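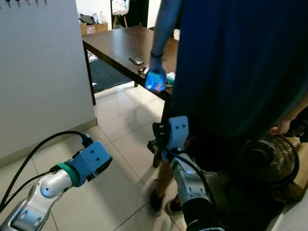 Drendedura two-arm home unit

Silver arms, light blue grippers, green ring on the left wrist. Sold as a pair only. Made for people who want to find out what a machine can and can't do around the house yet. Short answer: some of it.

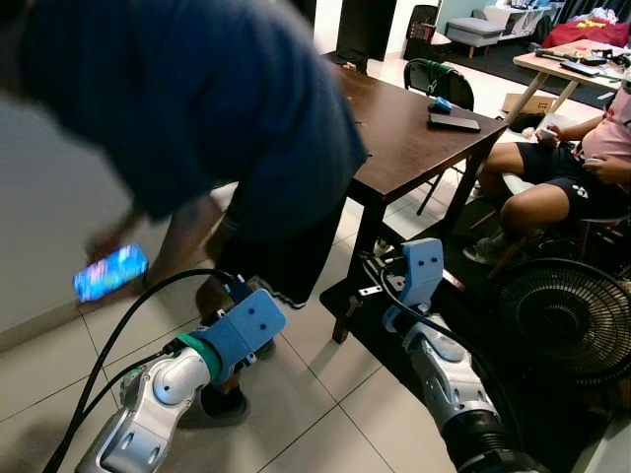 Tidying a table, OK if you go slow. Phones and keys are hard, they lie flat and the fingers slide off. Cloth is hit or miss. Cooking, no. Stairs, no, it doesnt have legs.

Keep cables clear of the walkway. Fans off before you reach past one.

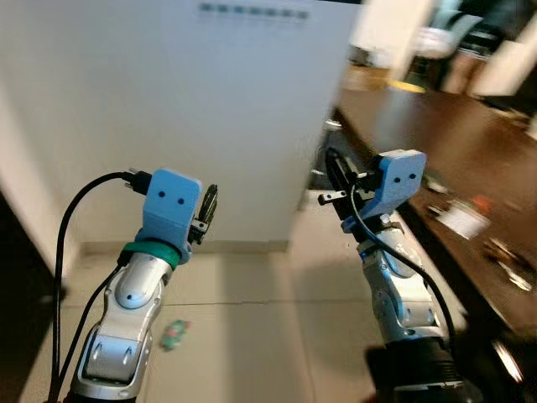
Floor pickup: still our weakest chore. Wrappers especially. In our August trials at Prultport it got 141 out of 700 tries. New finger pads from Hudec are on order, no date yet.

Price: 3000 the pair, cables included. Ships in 14 days. Returns go to the Asitz adress, not the shop.

Questions to Su-chen Man. Spare parts, Alžběta Dvořáček.

Page updated 30/01/2026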